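Sorting and Caring for a Mixed Set of Black and White Stones

If you've ever bought a second-hand Go set, or inherited one from an uncle who kept it in a biscuit tin, you'll know the moment when you tip everything out and find the two colours thoroughly muddled together. I've done it more times than I care to admit, and over the years I've settled into a way of dealing with it that is calm, fairly quick and rather pleasant on a wet Tuesday evening with the radio on. I'm writing it down because Ekua Nutsugah, who runs the beginners' table at our club, keeps asking me to, and I've run out of ways to put her off!

You don't need to play Go to find this useful. The same method works for stones used in other board games, for those smooth glossy pebbles people put in the bottom of vases, and for pretty much anything small that comes in two colours and likes to roll under the sofa.

What you'll need

A table you can get at from at least two sides
A thin cloth or towel, if your table has a hard top and you mind the noise
Two bowls with a fairly wide mouth
A third, smaller bowl for the doubtful ones
A soft, dry cloth (an old cotton T-shirt is perfect)
A washing-up bowl and a mild soap, if the stones are grubby
A tray with a lip, should you have one

I use a pair of wooden bowls from Milberg, which came with my second set and have outlasted the board. Cereal bowls are every bit as good. The width matters more than anything, as a narrow jar means you have to aim, and aiming gets tiresome after the first few handfuls.

Getting the table ready

Clear more room than you think you want. Cups go elsewhere, and so does your phone, and so does the cat if you're lucky enough to have one that listens. Wipe the top down and let it dry properly, as crumbs will stick to the stones and you'll only have to pick them off again later.

A plain, pale tabletop that isn't quite white is a lovely thing to sort on. Black stones leap out at you, and white ones still show up well enough when the light catches them. On my dark kitchen table it's the other way about, and I have more than once put the lid on the tin and found a black one sitting there next to the pepper mill. If yours is dark too, spread out a pale green or pale blue towel. Avoid anything patterned. I tried a flowery tablecloth once and gave up with a headache.

Pour slowly, from low down. People tend to tip the tin from a height because it makes a grand noise, but shell and glass stones chip at the rim, and a chip is for ever. Hold the container an inch or so above the table and let them slide out, moving your hand along as you go. Stay away from the edges, and spread the heap with the flat of your palm until you have something close to a single layer. It won't be perfectly even. There will be a thick patch in the middle and stragglers wandering off in every direction, and that's quite all right. 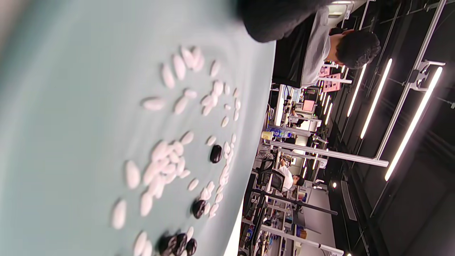
Now, the most important bit of advice I can give you is to take out the smaller group first. If you've mostly white with a handful of black, pick out the black and leave the white alone. It sounds too obvious to mention, but when I watch new people at the club, nearly all of them start with whatever is closest to their hand and end up picking up every single stone on the table. Once the odd colour is gone, you can sweep the rest into a bowl in a few big armfuls and put the kettle on.

Work from the outer edge inwards. The stones nearest the edge are the ones most likely to end up on the floor, so deal with those while you're still fresh and paying attention. After that, go across the table in strips, like mowing a lawn. When you come to a spot where several of the same colour have gathered, take them together in one pinch.

Picking them up

Smooth, domed stones are slippery little things, and there's a knack to lifting them. Pressing straight down on the top of the dome with a fingertip sends them skidding. Instead, touch the rim on the near side, so that the far side tips up very slightly, and slip your middle finger underneath. Anyone who has played for a while does this without thinking, and it's a nice way to practise before you ever sit down to a game.

If your fingers are stiff (mine are, most mornings), slide the stone to the edge of the table and let it drop into your other hand, cupped below. Nii Sarpong, whose hands are twice the size of mine, does all of his this way and he's faster than I am by a good margin. Do keep the hand close, though. I've spent whole evenings on my knees with a torch.

Children are usually very good at this job, and they enjoy it, but please don't leave very little ones alone with small stones. They look far too much like sweets.

The doubtful bowl

As you go, you'll come across a few that don't belong. Chipped ones, ones that are a hair thicker than the rest, the yellowish white that clearly came from another set altogether. Don't stop and puzzle over them. Pop them in the small bowl and carry on, and look at them all at the end under a good lamp.

To check whether two stones match, lay them side by side on the table and bring your eye down level with it. A difference in thickness shows up straight away from there, when it's nearly invisible from above. I once found three separate sets living in one box like that. The best of them was an old Srithong set with lovely deep black stones, and I'm still using it.

Chipped stones can be kept as spares. Run a thumb round the rim, and if it catches on your skin, put that one aside for good.

Washing and polishing

If the stones feel tacky, they want a wash. Use lukewarm water and only a little soap, and wash the white and the black separately so you don't undo your own hard work. A few handfuls at a time is plenty. Swish them about gently with your fingers and rinse in clean water. Spread them on a towel and leave them until they're dry on both sides, turning them over once. Overnight is best.

Please don't put them in the dishwasher. Glass ones might survive it, but they knock about terribly. Real shell and slate should never be left soaking, and very hot water does them no favours either. With those I often skip the water entirely and just rub them with the dry cloth.

For a bit of shine, put a couple of handfuls in the middle of the T-shirt, gather up the corners and roll the bundle softly between your palms. You'll be surprised how much grime comes off on the cloth. Some people like to add a drop of oil to slate stones to deepen the black. If you do, use hardly any and wipe them well afterwards, or they'll pick up every bit of dust in the house.

Putting them away

Keep the colours in separate containers with lids. Bowls are traditional and look handsome on a shelf, but if yours travel, as mine do every week, drawstring bags are much less bother. I have two from Ninar in different colours, dark for black and pale for white, and even in a hurry I seldom get them wrong. Don't fill a bag to the very top. Leave enough slack to tie it properly.

Do one last look over the table before you fold up the towel. Run your hand flat across it, check the chairs, then shake the towel out over the tray. There's nearly always one more.

If you find you're short of a few stones, it's worth asking at a club before you buy anything new. Ours has a shoebox of odds and ends that has rescued plenty of sets, and Ekua is always glad to have a rummage through it. Bring one black and one white along with you so she can match the size.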